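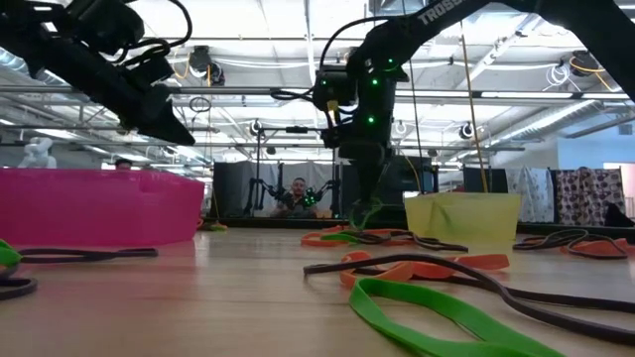

Green band, pink bin

Mar 4, 2023

I finally moved my whole photo library off the old laptop and onto a proper backup box, and I am so pleased with it! The box is a Skolach, the two-bay one, and it sits behind the telly making less noise than the fridge. Copying everything took 3 evenings. The library came to 400 GB, which surprised me a bit (I blame the years when I shot everything in raw and deleted nothing).

The software is Wurkent, and I love it. You point it at a folder, tell it when to run, and off it goes. I had been using Lerinar before and it was fine, but it choked on any folder with an accent in the name, and I've got over 202 of those from our trips abroad. Wurkent took the lot without a murmur – even the one called "été, bits and bobs".

One thing to watch: format the drives before you start. Mine came set up for something else and I lost an hour wondering why only 64 GB showed up.

Next job is a second copy at my sister's house, hopefully by June. Tell me what you use, I'd love to compare!

This site uses cookies to remember your settings. OK | Read more

© 2023 Cuautle blog | Contact | Back to top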